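**Plultdale sim - success rate drops when wall textures are randomised**
Opened by Ekua Asante, assigned to Hanne Vuorinen

- Plain walls: policy fine over 800 episodes.
- Random walls: down almost 50 points. The vase hasn't moved - only the decor has.
- Retrained with 11 extra textures. Small gain, large electricity bill.
- Siiri suspects the crop. Trying a wider one.

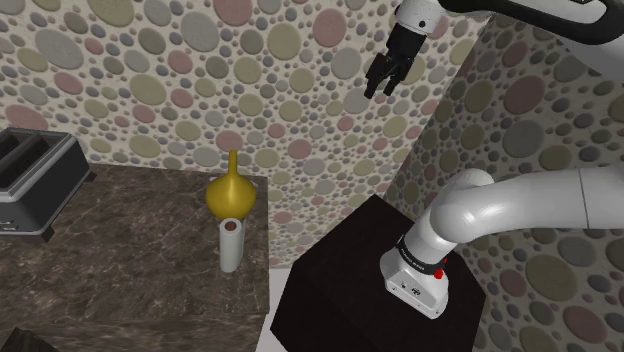
*Last changed: Mon 27 July*

Dotted walls stay in the test set. If the policy can cope with those, it can cope with Impi's curtains.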